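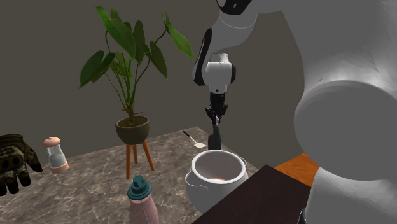

Strawberry jam keeps catching on the bottom and then doesn't set, what am I doing wrong

rhubarbpatch

Third batch in the bin, well, not in the bin, in the fridge pretending to be ice cream sauce. Need help before Saturday.

So. Strawberries from the pick-your-own at Gramham, ripe, some very ripe. I use 700 grams of fruit and the same of sugar, juice of one lemon. Regular granulated, no added pectin, my grandmother never used it and I was hoping not to start. Small batch on purpose after the first disaster, which was a giant one.

What happens: everything goes in together, heat on high, sugar melts, looks great, smells great. Then it foams. I turn it down so it won't boil over. Then it sort of sits there bubbling for ages, goes from red to brownish, and I feel it grabbing on the bottom when I stir. By then the whole thing tastes like caramel and it STILL runs off a cold plate like syrup. Left it overnight in case it firmed up. Nope.

Stove is an old electric Blöndal with coil burners, the big one on the left runs hot and there's no such thing as medium on it. Pot is stainless, tall, fairly thin I guess. Could it be the pot? Don't want to buy a special jam pan for two weekends a year.

Also is it the berries? A lady at the Monham market told me strawberries just don't set and to make plum instead. I don't have plums. It's June.

I promised jars for the Nindelham summer fair so any help at all, thanks. Not looking for a freezer jam recipe, they have to sit on a table in the sun.

41 people had this same problem

tinlidsandwax

You're cooking it too slow for too long. Everybody is scared of the foam and turns it down, I did too for years. Setting happens when enough water has gone and the temp gets up to where it needs to be, 220 F at sea level. If you simmer instead of boil you never really get there, you just cook the color and flavor out and wear down whatever pectin was in the fruit. So you get brown AND runny. Sounds like your exact problem.

What I do:

Hull the berries, halve the big ones. Layer with the sugar in a bowl, lemon juice over, cover, fridge overnight. Next day there's a lake of juice in there and most of the sugar is dissolved already. This alone fixed half my scorching. Undissolved sugar sinks and sticks, that's your grabbing feeling.

Into the pot, gentle heat till no grit left. Rub a bit on the back of a spoon, you'll feel it if there is. Do not let it boil before that.

Then up. High as it goes. Rolling boil that doesn't stop when you stir it. A little knob of butter keeps the foam down, skim the rest at the end not during.

Start testing earlier than you think. Small batch like yours can be done in ten minutes once it's boiling properly. Take the pot OFF the burner while you test, with a coil stove this matters, they hold heat forever and it goes right past the set while you're poking at a saucer.

Plate test: saucer in the freezer beforehand, teaspoon of jam on it, wait a minute, push with your finger. Wrinkles = done. Runs back together = two more minutes and try again.

And mix your fruit. All very ripe is the worst for setting. I like a quarter of the berries slightly underripe, white shoulders still on. They look sad but they've got the pectin.

Don't skimp on the lemon either. One lemon is fine for your amount if it's a juicy one. Bottled works and is more consistent, no shame.

Marked helpful by 63

jamjar_west

What the one above said mostly but I want to say something about the pot and the stirring, that got skipped.

Wide beats tall. Tall narrow pot, steam can't get away, takes twice as long. You don't need a jam pan. I use the widest heavy thing I own, which is a big enamel casserole with chips in it, and never fill it more than a third. If your pot is thin then yes it will catch, especially right over the coil, you get rings of scorch the exact shape of the burner. Cheap fix is one of those metal heat diffusers for the gentle stage, then take it away for the boil. Or use the smaller burner for the melting part and move over.

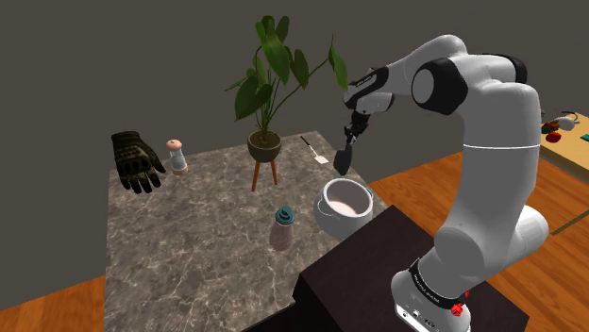

Stirring matters more than people let on, and a round wooden spoon is bad at it. Only touches the bottom in one little spot so you leave most of it alone to burn. Get something with a straight edge that you can push flat across the whole base, corners too. A spatula with a flat blade like the black one over the white pot in the picture is the sort of shape I mean, check it's safe for boiling sugar though, some plastics really aren't and jam is a lot hotter than soup. Long handle if you can, it spits. Slow figure eights during the melt, then once it's at a full boil just a scrape across every so often. Stir constantly at the boil and you cool it down and drag things out.

If you feel it catch, stop scraping!! Do not dig at it. Turn off, pour the top into a clean pan, leave the stuck bit behind, taste what you poured. If it tastes ok carry on in the clean one. If you scrape the black stuff up it's all through the batch and you can't get it out.

For the runny ones in your fridge, you can reboil once, with more lemon juice, and test every minute. If it already tastes like caramel I'd leave it. Good on pancakes, don't put it on a table with your name on it.

Few other things in no order

- don't double it. two small batches is faster than one large, I know that sounds wrong
- wash and dry the berries before hulling, not after, they soak up water
- hot jars, hot jam. wipe the rims. new lids
- process them in a boiling water bath if they're being sold or given away, follow a tested recipe for the time and add for altitude. fair people may ask
- let it sit ten minutes off the heat before you jar it or all the fruit floats to the top. still needs to be good and hot going in
- a thermometer is worth it, but check it in plain boiling water frist. mine was off by 9 degrees and I blamed the berries for a whole summer

And strawberries do set. Softer than plum, sure. It should slump a bit on the toast, if you want it stiff enough to slice then use the boxed pectin and follow the sheet inside to the letter.

Marked helpful by 38

backporch77

just use the pectin. 100 times easier. I did it without for a few years to be a purist and half of them were soup. sets in no time, tastes fresher too imo with the short boil

or call it strawberry syrup and charge more

Marked helpful by 9

rhubarbpatch

Ok update. Did the overnight thing, moved to my wide soup pot, threw in a handful of pale ones I had been picking out (!!). Boiled it properly this time even tho the foam scared me. Wrinkled on the second saucer. Bright red. No scorch except one tiny patch I left alone like you said.

Reboiled one of the old jars for the heck of it and it's toffee now. Pulled a filling.

Doing two more batches tonight, bath canner borrowed from next door. Do I need to peel the labels off the old jars first or will the bath do it

tinlidsandwax

Peel them first. They come off in the bath and then you've got paper soup stuck all over everything. Oil and baking soda for the glue.

Shared 17 times · 6 comments · 1,000 views

Related
Can I water bath can in a regular stock pot?
Fruit floating at the top of the jar, still safe?
Getting burnt sugar off stainless steel
Rhubarb and ginger, how much lemon
Coil burner won't go below medium
Lids didn't pop, now what

Contact us | House rules | © Community Kitchen Help | Back to top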